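에스몬트 한인 학생 게시판 > 동아리·행사 > 자유토론

제목: 로서홀 밤샘 낭독 릴레이, 올해는 모금 방식을 바꿔보고 싶은데요

글쓴이: 낭독담당구월이
오후 9:14

안녕하세요, 로서홀 3층 사는 사람이에요. 작년에 저희 홀에서 했던 밤샘 낭독 릴레이 기억하시는 분 계실까요? 로비에 의자 하나 갖다 놓고 해 질 때부터 해 뜰 때까지 책을 끊기지 않게 이어 읽는 행사였고, 모인 돈은 시내 어린이 도서관에 보냈어요. 작년에는 742달러 모였고요. 저는 이 정도면 첫해치고 괜찮다고 생각했는데, 정산하고 나서 기숙사 회의에서 말이 좀 나왔어요. 로비에 들른 사람이 200명이 넘는데 왜 그것밖에 안 되냐는 거죠.

그래서 올해는 후원 약정 방식으로 가자는 의견이 있어요. 읽는 사람이 미리 주변에 "나 30분 읽을 건데 30분 채우면 얼마 내줄래?" 하고 약속을 받아오는 거예요. 작년처럼 입구에 모금함만 두는 것보다는 확실히 많이 모일 것 같긴 한데, 저는 이게 좀 걸려요. 유학생들은 여기에 친척도 없고 후원해달라고 할 어른도 없잖아요. 저만 해도 작년에 읽는 건 정말 신나게 읽었는데, 누구한테 돈 얘기를 하라고 하면 신청 안 했을 것 같거든요.

혹시 다른 홀에서 비슷한 거 해보신 분 있으면 경험담 부탁드려요. 올해 날짜는 아직 안 정했고 8월에 신입생들 들어오면 그때 홍보 시작하려고요. 같이 준비하는 사람은 저랑 흐리스티나(Khrystyna Savchuk), 그리고 웨이둥(Weidong Du) 이렇게예요. 둘 다 한국어를 못해서 제가 여기 댓글 읽고 번역해서 전해줘야 하니까 너무 길면... 아니에요 길어도 돼요 ㅋㅋ 많이 써주세요!

──────────

새벽도서관
오후 9:31

작년에 새벽 네 시쯤 가서 들었어요!! 누가 요리책을 읽고 있었는데 너무 진지하게 읽어서 다들 웃음 참느라 죽는 줄 알았어요 (양파 볶는 부분에서 거의 시 낭송이었음). 그 분위기가 좋았던 건데 약정으로 바꾸면 읽는 사람 부담이 커지지 않을까요? 저는 모금함 유지에 한 표요.

──────────

페스토프3년차
오후 9:48

저는 반대 의견입니다. 페스토프관에서 작년에 계단 오르기 했던 거 아시죠? 그때 약정으로 했고 참가자가 41명이었어요. 구경꾼은 거의 없었는데도 모금함 방식일 때보다 훨씬 많이 들어왔습니다. 로비에 사람이 많이 들르는 거랑 돈이 모이는 건 별개예요. 들렀다 가는 사람은 쿠키 먹고 동전 넣고 갑니다. 요즘 학생 중에 현금 들고 다니는 사람이 몇이나 됩니까?

그리고 재미도 재미인데 기부처를 내세웠으면 기부처에 제일 도움이 되는 쪽으로 해야 한다고 봐요. 어린이 도서관 입장에서는 우리가 밤에 얼마나 즐거웠는지가 뭐가 중요하겠어요.

──────────

낭독담당구월이 (글쓴이)
오후 9:55

@페스토프3년차 오 41명이면 생각보다 많네요. 그분들은 약정을 어디서 받아오셨어요? 가족? 친구? 그게 제일 궁금해요.

──────────

페스토프3년차
오후 10:02

대부분 가족이랑 고등학교 때 선생님, 알바하는 가게 사장님 이런 식이었던 걸로 기억합니다. 저는 연구실 선배들한테 받았어요. 한 명이 내니까 다들 내더라고요.

──────────

조용한감자
오후 10:20

그게 바로 글쓴이님이 걱정하는 부분 아닌가요... 가족이 여기 있고 알바하는 사람들 얘기잖아요. 저 그때 페스토프관 살았는데 약정 못 받아서 신청서 냈다가 취소했어요. 취소하러 가니까 "그럼 그냥 본인이 5달러 내고 참가해" 그러시던데 그 말이 은근 상처였어요. 돈이 아까운 게 아니라 뭔가 자격 미달인데 봐준다는 느낌이요.

누가 나쁜 뜻으로 그런 건 아닌 거 알아요. 근데 공지에 처음부터 "약정 없어도 참가 가능"이라고 크게 써놨으면 달랐을 것 같아요.

──────────

페스토프3년차
오후 10:33

아 그런 일이 있었군요. 제가 접수 쪽은 아니었지만 미안합니다. 공지 문구는 저희가 못 챙긴 게 맞네요. 그래도 방식 자체를 버릴 이유는 안 된다고 생각해요. 문구를 고치면 되는 문제니까요.

──────────

후이링
오후 10:41

안녕하세요 저는 한국 사람은 아니고 한국어 전공하는 인후이링(Huiling Yin)이에요. 틀린 표현 있으면 봐주세요^^

작년에 저는 중국어로 동화를 읽었습니다. 알아듣는 사람은 춘화(Chunhua Gu) 한 명이었는데 끝까지 앉아서 들어줬어요. 저는 그 시간이 너무 좋아서 올해도 하고 싶습니다. 그런데 만약 시간마다 모인 돈을 벽에 적는다면 저는 조금 싫을 것 같아요. 중국어 시간에는 돈이 적게 모일 테니까요. 회의 때 시간별 금액을 화면에 보여주자는 말이 나왔다고 들었는데 진짜인가요?

──────────

낭독담당구월이 (글쓴이)
오후 10:50

앗 후이링 씨!! 한국어 너무 잘하세요. 네, 웨이둥이 그 얘기를 꺼내긴 했어요. 플랄투스(Flaltus)라고 학교에서 쓰게 해주는 모금 페이지가 있는데 거기에 참가자별 막대그래프 기능이 있거든요. 경쟁이 붙으면 재미있지 않겠냐는 거였는데 저도 그건 말리는 중이에요. 총액만 보여주는 걸로 설정할 수 있대요.

──────────

새벽도서관
오후 10:58

막대그래프 절대 반대 ㅠㅠ 자다 일어나서 책 읽으러 갔는데 내 막대만 납작하면 그대로 기숙사 방으로 돌아갈 듯요

──────────

공대삼수강
오후 11:17

왜 다들 약정 아니면 모금함이라고 생각하는지 모르겠는데 둘 다 하면 안 되나요? 읽는 사람은 그냥 읽고, 후원은 행사 전체에 거는 거예요. "해 뜰 때까지 안 끊기면 얼마 내겠다" 이렇게요. 그러면 누가 얼마를 받아왔는지 상관없고 참가자 전원이 한 팀이 되잖아요. 동네 가게들도 개인한테 약속하는 것보다 행사에 거는 쪽을 편해할 것 같고요.

대신 중간에 끊기면 어떡할지는 정해야 할 거예요. 작년에 화장실 때문에 한 번 끊기지 않았어요?

──────────

낭독담당구월이 (글쓴이)
오후 11:24

끊긴 거 아니에요!!! 흐리스티나가 복도에서 뛰어오면서 외워둔 시를 읊었어요. 그것도 낭독으로 쳤습니다 (기록지에도 그렇게 써 있음)

근데 행사 전체에 거는 거 진짜 좋은데요? 왜 이 생각을 못 했지. 지금 둘한테 번역해서 보내고 올게요.

──────────

페스토프3년차
오후 11:40

공대삼수강님 안도 나쁘진 않은데, 제 경험상 "전체 후원"은 아무도 책임지고 받으러 다니지 않습니다. 개인 약정이 잘 걷히는 건 각자 자기 몫이라고 느끼기 때문이에요. 전체로 돌리면 결국 준비하는 세 분이 가게를 다 돌게 될 겁니다. 그거 감당되세요?

──────────

공대삼수강
오후 11:46

그건 역할을 나누면 되죠. 가게 도는 조를 따로 모집하면 되고 저도 갈 수 있어요. 낭독은 부끄러워서 못 하겠는데 가게 가서 말하는 건 괜찮거든요. 저 같은 사람도 있을걸요?

──────────

조용한감자
오전 12:03

저는 반대로 읽는 건 되는데 말 거는 건 못 해요 ㅋㅋㅋ 이렇게 보니까 나누는 게 맞네요.

──────────

작년물품담당
오전 12:29

모금 방식은 위에서 많이들 얘기하셨으니까 저는 준비물 쪽만 적을게요. 작년에 뒤에서 물건 나르던 사람인데 인수인계를 아무도 안 받아가서 여기라도 남겨요. 돈 얘기하다가 또 잊어버리실까 봐...

1. 로비 예약은 밤 시간을 따로 신청해야 해요. 낮 예약만 해두면 자정에 경비 아저씨가 불 끄러 오십니다. 작년에 그래서 복도 불만 켜고 읽은 시간이 있었어요. 그건 그것대로 무서운 이야기 읽던 분한테는 잘 맞았지만요.

2. 마이크 쓰지 마세요. 2층 사는 분들한테 항의 들어왔어요. 의자를 벽 쪽 말고 가운데 두면 마이크 없이도 다 들려요.

3. 한쪽에서 헌 옷 나눔도 같이 할 거면 옷은 받는 날 바로 개어두세요. 쌓아놓으면 당일에 못 해요. 큰 천 하나 깔고 그 위에서 펴가면서 하는 게 제일 빨라요. 얇은 반팔은 양쪽을 잡고 한 번 팽팽하게 당겨서 내려놓으면 웬만한 구김은 넘어갈 만해요.

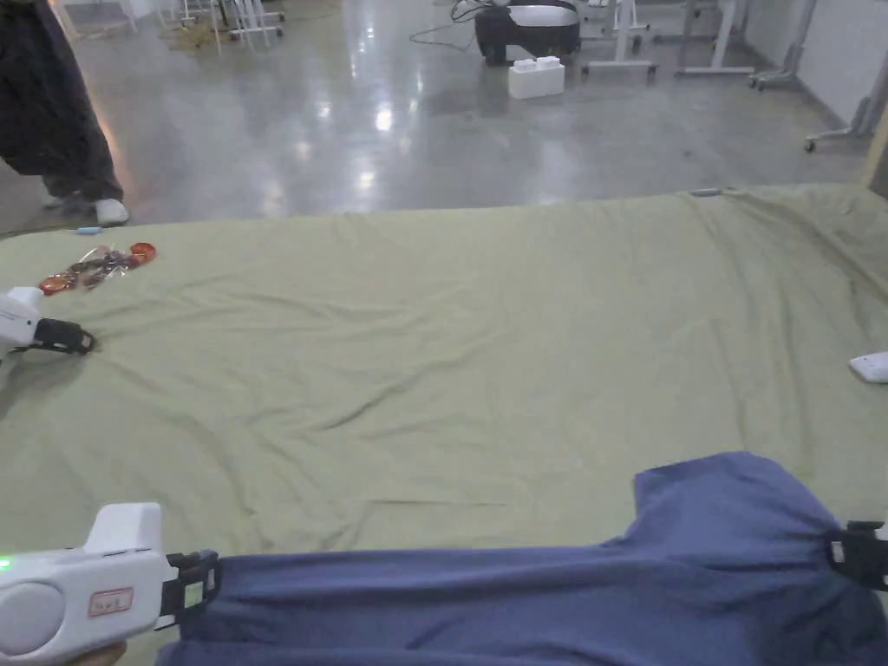
4. 간식은 바스락거리는 거 빼고요. 과자 봉지 소리가 조용한 장면에서 그렇게 클 수가 없어요. 바나나랑 식빵이 제일 잘 나갔어요. 귤은 냄새 때문에 의견이 갈렸는데 저는 찬성파.

5. 읽는 순서표는 종이로도 뽑아서 의자 옆에 붙이세요. 온라인 표만 믿었다가 두 분이 같은 시간에 오셨고, 두 분 다 다음 날 시험이라 서로 먼저 읽겠다고 하셨어요.

6. 제일 힘든 건 새벽 세 시부터 다섯 시예요. 이때 읽을 사람을 제일 먼저 채우세요. 저녁 시간은 놔둬도 알아서 차요.

옷 나눔은 돈을 받을지 말지도 정하셔야 해요. 작년엔 그냥 가져가라고 했는데 모금함에 알아서 넣고 가신 분들도 있었어요.

──────────

낭독담당구월이 (글쓴이)
오전 12:38

헐 인수인계 문서 여기 있었네요 ㅠㅠㅠ 감사합니다 진짜로. 2번은 전혀 몰랐어요. 올해 스피커 빌리려고 견적까지 받아놨는데 바로 취소할게요.

옷 나눔은 가격표 안 붙이고 작년처럼 가려고요. 이건 저희 셋이 의견이 같아요.

──────────

페스토프3년차
오전 12:44

옷도 최소한 한 벌에 1달러는 받으시죠. 공짜면 필요 없는 사람도 집어갑니다.

──────────

조용한감자
오전 12:51

집어가면 또 어때요... 신입생 중에 짐이 아직 안 와서 진짜로 입을 게 없는 사람도 있어요. 저 첫해에 그랬어요. 이건 양보 못 하겠어요.

──────────

페스토프3년차
오전 12:57

음. 옷은 제가 물러나겠습니다. 모금은 안 물러나요 ㅎㅎ

──────────

후이링
오전 1:10

저는 새벽 세 시 시간에 이름 넣어주세요. 춘화한테도 물어봤는데 같이 온다고 해요. 이번에는 한 줄은 중국어, 한 줄은 한국어로 읽어도 되나요? 연습이 필요해서요.

──────────

낭독담당구월이 (글쓴이)
오전 1:16

당연히 되죠!! 새벽 세 시 두 분 확정이요. 벌써 제일 힘든 시간이 찼어요 꺅

그리고 방금 둘한테 답 왔는데요. 흐리스티나는 공대삼수강님 안에 찬성이고 웨이둥은 페스토프3년차님 말이 맞대요. 그래서 일단 행사 전체 후원을 기본으로 하고, 개인 약정은 받고 싶은 사람만 받되 이름별 금액은 공개 안 하는 쪽으로 초안을 써볼게요. 모금함은 작년 거 그대로 두고 옆에 플랄투스 페이지 QR도 붙이고요. 공지에는 "약정 없어도 참가 가능" 제일 위에 크게 쓸게요. 조용한감자님 문구 한번 봐주실 수 있어요?

──────────

조용한감자
오전 1:19

네 쪽지 주세요. 내일 오전 수업이라 점심쯤 볼게요.

──────────

공대삼수강
오전 1:25

가게 조는 저 넣어주시고 한 명만 더 구해주세요. 정문 앞 빵집은 제가 단골이라 먼저 말해볼게요. 식빵도 얻어올 수 있을지도요.

──────────

새벽도서관
오전 8:40

자고 일어났더니 다 정해져 있네요 ㅋㅋ 저는 요리책 읽으신 분 올해도 오시는지 그것만 알려주세요

──────────

낭독담당구월이 (글쓴이)
오전 9:05

연락해봤는데 오신대요. 이번엔 제빵 편이래요.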